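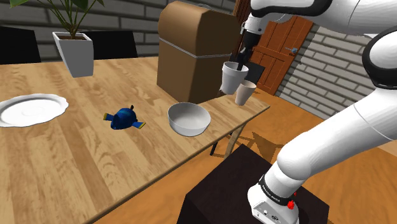
Good practice for a kitchen robot: our project report

When our group first chose this topic we thought the robot would be the hard part and the rules would be the bit we wrote up the night before handing in. It went the other way round. By August we had a simulated kitchen, an arm, a table and a coffee machine, all running quite happily, and we were still arguing over what "put the cup down safely" ought to mean!

The project grew out of a question from our supervisor, Nataša Dumitrescu, who had been to see the student café at Skorkness and wondered what a sensible set of house rules would look like if an arm ever worked next to the people who eat there. There are proper safety standards for industrial and collaborative robots, of course, and we read what we could of them (Kastriot Vidmar read rather more than the rest of us, and made us all a very kind summary). They deal well with speed, force and stopping. What we wanted was the layer on top, the everyday manners, written in words that somebody on a café shift could read over a cup of tea.

How we worked

Everything was done in simulation. Nadège Joly built the room and Gorazd Petek looked after the arm and the task, which was to take a white cup across to the coffee machine. We left ordinary things out on the table because ordinary tables have things on them, and a rule that only works on a bare surface is not much use to anyone. Over the summer we logged 3,434 runs, and each of us went back through our share of them with a draft of the rules in hand, marking where a rule was broken and also where it was simply too vague to judge. The second pile was the bigger one for quite a while.
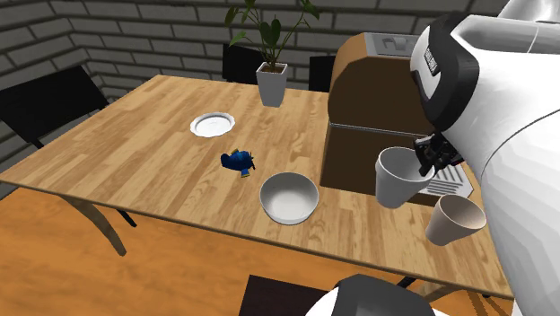 Figure 2. The gripper holding the white cup in front of the coffee machine, with the beige cup close by.

The draft rules

We began with 20 rules and finished with 10. Several said the same thing twice, and a few were really wishes. The ones we talked over most were these.

Rule 2: Keep a clear space around the place where a cup is to be set down. Our first version said "enough space", and the four of us marked the same run four different ways. It now asks for a distance, chosen on site and written on the rule sheet, and it names other cups in particular. A second cup near the machine is such a normal thing to find that we felt it deserved its own line.

Rule 5: Hold the cup so that the rim people drink from is touched as little as possible. This one came from Nataša Halilović, who has worked in cafés and had strong feelings on the matter. Gorazd pointed out, fairly, that a finger inside the cup can make for an easy grasp, so we wrote the rule as a preference, with a note that a cup held by its inside should be washed before anyone is served from it.

Rule 7: Chairs count as occupied. The arm should plan its path as though someone were sitting in every chair it could reach, whether or not the sensors agree. It makes for slower paths - we accept that - but it is easy to explain and easy to check.

Rule 9: If the arm stops with something in its grip, it keeps hold and waits for a person. We went back and forth on this for three meetings, mostly over hot drinks, and I am still not sure we have it right for a full cup.

What we would do next

Our simulation has no liquid in it and no people, and both matter a great deal to rules like these. Nadège would like to add a person reaching across the table, and Kastriot wants to try the sheet on readers who have never seen the project, to find out which words trip them up. The current draft is in the appendix, with our marking notes after it, and we would be very glad of comments in the margins.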